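Last updated: January

Twelve trays before tea

I have been meaning to write about work for ages, and every time I sit down to do it I end up writing about the allotment instead, so today the allotment can wait (the leeks are fine, thank you to everybody who asked). A few of you know that I have been at Bisgaard for a long while now, first on the sandwich line and then in the prep kitchen at Elladham, where we do the cold side of the meals that go out to offices and a couple of hospitals. It is chopping, weighing, lidding and labelling, mostly, with the radio on. I like it more than people expect me to when I tell them.

Last spring we were called into the canteen at the end of a shift and told that the company was going to try out robot arms for some of the lifting and laying out. You can imagine the quiet. Someone asked straight out whether there would be fewer of us by Christmas, and the manager said the plan was to keep the headcount and stop using agency cover, and I think most of us went home and told our families only the first half of that sentence. I certainly didn't sleep much. I have a knee that doesn't care for change, and neither do I.

What came next was much slower and odder than I had pictured. No arms arrived. What arrived was Valdemar Kárason, who had come down from the Grirkberg site with a laptop and a very large flask, and who wanted to know if two of us would give up part of our week to sit with him and teach him how we do things. My hand went up before I'd thought about it. I suppose I wanted to see the thing coming.

So for a good part of the winter my afternoons have been spent in the little office above the loading bay, looking at a kitchen that exists only on a computer. The program is called Fomska. The arm practises in there first, picking things up and putting them down over and over, and nothing real gets broken and no real food gets dropped on the floor. My part is to watch the runs and write down, in ordinary words, where a person who does this for a living would do it differently.
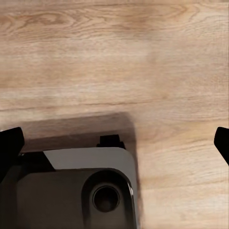 Learning to look properly has been the hardest bit of the job, far harder than learning the software (which has four buttons I use and a great many I have promised not to touch). When you've had a knife in your hand for years you stop seeing what your hands do. I had to go down to the kitchen and watch myself pick up a tub, like a lunatic, and then come back up and try to put it into a sentence. Then there are the views you get from right down by the gripper, where it's all pale wood grain and a dark shadow, with the two black fingers standing wide open and nothing between them, and I found I could look at one of those for ages, wondering how wide I'd have my own hand at that point. Valdemar says that's the right thing to wonder. I wrote half a page about it, and he read it all, bless him, and asked for more.

Some of my notes went straight in. I said that you don't take hold of a board with food on it by the nearest bit, you think about where the weight is sitting. I said that if you've got something diced and piled up you keep the board level and you go gently, and if you lose a few bits off the side you haven't saved any time at all. I said a wet plate and a dry plate are two different animals. That one caused a long conversation, as the plates in Fomska are never wet, and I gather somebody at Grirkberg is now working on it and cursing my name.

There were things I got wrong as well. I was sure it would need to go about the job in the order we do, and it doesn't, because it hasn't got a sore back to save for the end of the shift. Half of what I thought was good practice was me looking after my back! I went a bit quiet when I worked that out.
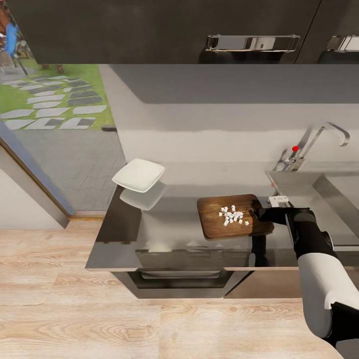

I should say how the others have taken it, as I don't want to make it sound as if we're all up in the office drinking from the flask. It's mixed. The younger ones are curious and ask when they can have a go. A few of the people I've known longest won't talk about it, and one of them told me, kindly enough, that I was showing it how to do her job. I've turned that over a good many times since. I don't have a clever answer for her. I told her I'd rather somebody who had done the work was in the room while it was being decided, and she said she could see that, and we went and did twelve trays of coleslaw together before tea and talked about her daughter's driving test.

The first real arm is meant to go in at the far end of the cold room once the runs are steady enough, and it'll start on the laying out, which is the job that does for people's shoulders. We lay out 820 portions on a busy morning. I won't miss that. I will miss the talking that goes on while we do it, and I've said so in a meeting, with my cheeks burning, and asked whether the bench could be left where we can still stand round it for the garnishing. They've written it down. The new floor plan has the bench moved by a couple of feet and turned to face the window, which I'm choosing to be pleased about.

Pay is the other thing people ask. The office afternoons come with a bit extra an hour, and the union rep is trying to get it made into a proper grade so that it doesn't vanish when the project does. If that goes through there would be places for more of us from the kitchen, and I've already got my eye on who would be good at it. The best people at this are the ones who grumble, because they've noticed everything.

I'm back up there tomorrow at two, with a fresh notebook and a tin of shortbread. I'll write again when the arm goes in, and I promise leeks next time.

33 comments · 12 shares

Contact · © All words my own, please ask before borrowing · Back to top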